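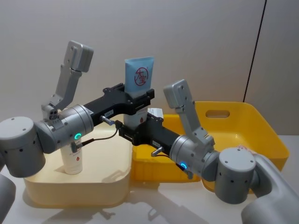

Fig. 5. Squeeze tube held crimped end up, with two storage containers behind.

5. Filling the Ollholm bathroom set

By now the Ollholm should be standing on something level with both containers clipped shut. If the lids still rattle, go back to section 4 and do the bit you skipped.

Filling takes one evening, or two if you stop to read the backs of things.

Before you start

Clear a table and wipe it down. Bring everything out of the cabinet, off the edge of the bath and from the bottom of any sponge bag last seen on holiday in July. You will also need a damp cloth, a dry cloth, a bin and a soft pencil for the card labels.

Caution: Do not fit the containers to the wall rail until they are filled and closed. The rail is strong enough. The person holding a full container in one hand and a screwdriver in the other may not be.

Sorting

1. Put the tubes on one side of the table and the bottles and jars on the other. A tube, for our purposes, is anything you squeeze that ends in a flat seam. Pumps count as bottles.

2. Check each cap. Tighten the ones that turn and press the flip-tops until they click. A tube with no cap goes in the bin, however much you paid for it.

3. Wipe the neck and cap with the damp cloth, then dry them. Labels printed straight on the plastic will put up with this. Paper ones generally won't.

4. Look for the date on the crimped end. On some tubes it is pressed into the plastic and shows up only when tilted towards a lamp. If there is no date and nobody in the house can remember buying it, you have your answer.

5. Hold each tube upright, crimped end at the top (Fig. 5), and let the contents settle towards the cap. Thick hand creams are in no hurry. Make tea.

Loading the containers

6. Slide the dividers into the slots. The front container takes 3, the rear one 4. Any divider left over belongs to the drawer insert (part 511), which is sold separately and is not missing from your box.

7. Stand the tubes in the front container, cap down, with the printed side facing you. Tall ones go at the back. Leave a finger's width in each row – a row packed solid comes out all at once, usually into the basin.

8. Put bottles and jars in the rear container, heaviest at the bottom.

9. Fill in the card labels and slip them into the holders. "Face", "Hands" and "Hair" cover most households. "Misc." will be full within a week.

Note: Half-empty tubes sag. Press them flat from the crimped end and fold the seam over once before standing them up. If a tube still leans, the small Irno clips supplied with the set will hold the fold. They also hold crisp packets, which explains where they go.

Caution: Keep medicated creams out of both containers. They should be in a locked cupboard, in their original boxes, with the leaflets nobody can refold.

Closing and fitting

10. Lower each lid from the back edge and press the front until it clicks. If it won't close, something is too tall. Lay the offender on its side in the rear container. Do not sit on the lid.

11. Hang the containers on the rail, rear one first. Owners of the older Kleinschmidt rail should fit the Tener adaptor before this step; see section 3 for the screws.

Cleaning

Empty the front container every month or so and rinse it in warm water. Dry it before putting anything back. The dividers can go in the top rack of the dishwasher, but the card labels can't.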